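Vrabec Teleoperation Project
Home > Gallery > Simulated block table

Gallery: Simulated block table

Our group collects demonstrations for a small-parts sorting task. An operator drives a simulated arm with a hand controller, and every movement of the arm and fingers is saved so that a policy can be trained on it later. The simulator work is done in Trodach. The same controller and the same operators will be used when we move over to the real bench.

Heidrun Lanz set up the table and wrote the reset script. Liesl Camenzind did most of the driving in September and keeps the notes on which runs are kept and which are thrown out.

The target is 300 kept demonstrations. We have 200 so far. New operators do 50 practice runs before anything they record goes into the set, and their first few sessions are done at half speed.

The pictures on this page are renders from the block task. Click any picture for the larger version.

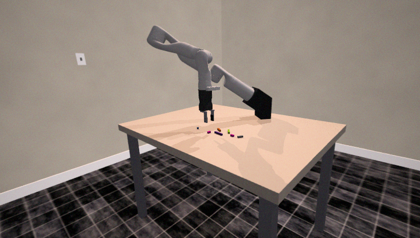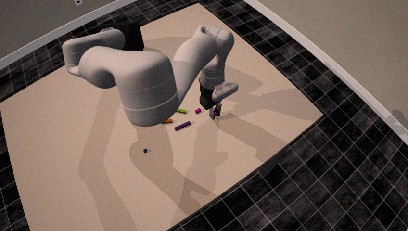 Simulated arm and coloured blocks. First picture: fingers above the table, nothing in the grip. Second picture: a magenta block between the fingers.

Notes on the task

The operator picks up one block at a time. Block colours stay the same from run to run, but the reset script changes the positions and angles. The long purple block is the one most operators find awkward, as the wrist has to be turned to suit it before the fingers come down.

Depth is hard to judge from a single view. Liesl asks people to practise with two views open and to check the shadow of the gripper on the tabletop before closing. Runs longer than 30 seconds per block are cut from the set.

A run is also cut if the operator lets go of the controller partway through, or if a block is pushed off the table. Bumping a neighbouring block is allowed, provided the operator carries on and finishes the pick.

Files

Recordings are stored in the Nivico folder under the operator's initials. Please don't rename them. Questions about the reset script go to Heidrun.

Previous gallery: Futa hand controller
Next gallery: Drawer task
Back to all galleries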